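Rekwood Plush Blankets: Frequently Asked Questions
Care, fabric and orders 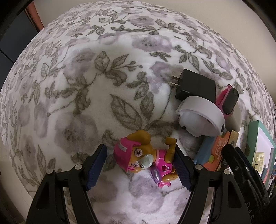
White plush with a mauve-grey flower and leaf print.

What is the blanket made of?
All Rekwood plush blankets are 100% polyester, knitted and then brushed to raise the pile. Fabric weight is 400 grams per square meter for the Urkent line and 485 for the Dondura line.

Can I wash it at home?
Yes. Machine wash cold on a gentle cycle, separately from cotton towels. Cotton lint catches in the pile and is hard to remove. Use a mild liquid detergent. Fabric softener coats the fibers and flattens them over time.

Can it go in the dryer?
Tumble dry on low or no heat for 15 minutes, shake it out, then hang it to finish. Polyester pile can fuse at high heat – the damage feels like stiff, rough patches and cannot be reversed. Do not iron.

My new blanket sheds. Is it defective?
Loose fibers left over from shearing are normal through the first two or three washes. If shedding continues after that, contact us.

Will the print fade?
The print is applied with disperse dyes and set with heat. Chlorine bleach and long exposure to direct sun will lighten it. The reverse side is paler on all printed designs.

How large is the throw size?
The throw is 60 by 80 inches. Allow up to 3% shrinkage in length after the first wash.

Do you sell fabric by the yard?
Only in the Saithong range, and only in solid colors.

Who handles returns?
Bríd Ó Súilleabháin answers return requests. Wholesale questions go to Jarosław Borkowska. Messages received after 3 p.m. are read the next working day. Washed blankets can be returned only for a fault in the seam or pile.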